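Sunday, September 17, 2023

I slept until nine and then I finally wrote the report about the headset test for Xinyi Shi. She wants to know if Nikard should buy 50 of them for the training courses or wait for the next model.

My opinion is to wait, but it was difficult to write it politely. The picture is very sharp in the center and I could read small text without effort, this I must admit. But after one hour my forehead was hurting, and I weigh it again on the kitchen scale: 464 grams with the strap. The seller's sheet says 440. It is a small difference, but I feel it in the neck.

Traian Tudose does not agree with me. He wore the same headset on Thursday for the whole afternoon and was happy like a child. He says that people forget the weight when the content is good. Maybe. His content was the Ostalell demo, where you walk through an old salt mine, and I had only menus and a safety lesson about ladders.

Then there is the question of money. We would pay for the headsets once, but for the Tomel software every year, and for each person. I asked Gion Schnyder two times for the exact price and he answered two times with a brochure.

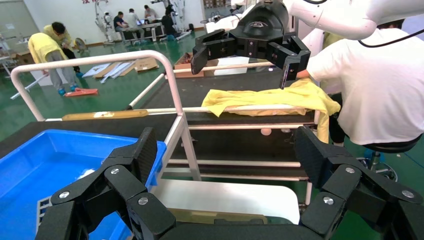 In the afternoon I read my report again and took out three sentences which sounded angry. I also added that the hand tracking loses my left hand when I hold it low, near the hip. Traian had the same problem, so at least in this point we are together.

I will send it tomorrow before lunch. If they decide to wait, we can test again in November, and I would like to try it then with my glasses on. Must remember to charge the controllers tonight.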